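Teaching Reading at Home, Session Three: Reading Aloud to Mixed Ages
Handout for parents, Leltton Family Learning Evenings

Hello again, everyone, and thank you for the lively talk at the end of last session (we ran well past nine and I would have happily gone on until ten). As promised, I've typed up my notes so that you don't have to scribble while I talk. They wander a bit, because I wander a bit, but the headings should help you find your way back to whatever you need.

Where we left off

Last time we looked at reading lessons for one child, with one grown-up and one book. A few of you came up to me afterward and said that was lovely but you haven't had one child alone in a room in years! So this evening is for the families with a nine-year-old, a six-year-old and somebody in diapers, all of whom want to be on the same end of the couch.

Reading aloud is the part of the school day that stretches best across ages. A math page is too hard or too easy the moment you hand it to the wrong child, but a story can be heard at several levels at once. Your oldest is following why the sister lied about the boat. Your middle one is following the boat. The baby likes your voice.

Choosing the book

Pick for the ear of the oldest child who still needs pictures. In most families that's somebody between five and eight. Go a little above what that child could read alone, since listening runs well ahead of reading at that age, often by two years or more. If you aim at the youngest, you lose the oldest by the second page, and an older child who has decided that read-aloud time is for babies is very hard to win back.

Please don't worry about finishing. I started a long sea story with my own three one June and we dropped it at chapter four, and the only person who minded was me. Put it on the shelf and try again in a year.

Old books are welcome, too. I have a little primer with 1833 on its title page, and I'll pass it around after the break (clean hands, please). The sentences are long and stiff and there is a good deal of scolding in it, but children love to hear how other children were scolded. My six-year-old nephew asked for the page about the boy and the gate five evenings in a row. 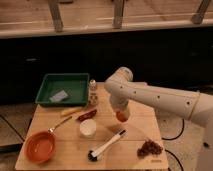 How long, and when

Ten minutes counts. I know the book lists make it sound as if everyone else is doing an hour by the fire, but ten minutes every day after lunch will carry you through a surprising amount of story. A page of an ordinary chapter book has something like 300 words on it, and most of us read aloud at a pace that gets through four or five of those in ten minutes with interruptions. A short picture book of 900 words will fit in one sitting with time left over for looking back at the best bits.

Tie it to something that happens anyway. After lunch works for us because everybody is sitting down and nobody has shoes on yet. Bedtime is the classic, of course, but if you have small ones who fall apart at seven, don't make your oldest's only literature lesson depend on that hour.

Hands busy, ears open

Let them do something with their hands: coloring, blocks, beads on a string, a lump of dough. A child who is lying upside down off the armchair may well be the one who can tell you the whole plot at supper. The rule in our house is that the activity has to be quieter than I am, and that if you need to ask where the green crayon is, you wait for the end of the paragraph.

Asking questions afterward

One question is plenty. "What do you think she'll do now?" is my favorite, as the four-year-old can answer it and so can the ten-year-old, and they'll argue with each other, which saves you the trouble of leading a discussion. Try to let the youngest go first, before the older ones have said all the good answers.

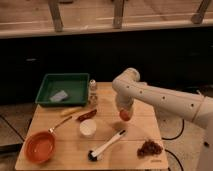 Yufang Mao wrote to me after the first draft of this handout and said she'd tried letting the youngest go first and it had gone badly, with her little boy freezing up while his sisters stared at him. Her fix was to let him whisper his answer in her ear, and then she'd say it out loud for him. After a couple of weeks he wanted to say it himself. I think that's a wonderful idea and I've started doing it with my nephew.

When an older child wants to read

Sooner or later your reader will want a turn at reading to the others, and you should say yes, even though it will be slow and the toddler will walk off. Give them a page they've already practiced. Jianguo Shao suggested at our last meeting that the older child could take just one character's lines and leave the rest to the grown-up, and several of you have told me since that it worked nicely. It's less tiring for a new reader, and the little ones think it's hilarious when their brother is the goat.

Don't correct in front of the audience. If "through" comes out as "though," let it sail by and slip it into tomorrow's reading lesson.

For next time

Please read aloud on at least four days before we meet again, and jot down the title, who was in the room, and one thing any of the children said. A line or two is fine. Bring one book that went well and one that flopped, as I'd like to set up a swap table by the door. We'll be moving on to handwriting, so bring a sample from each child who is writing, and a pencil they like.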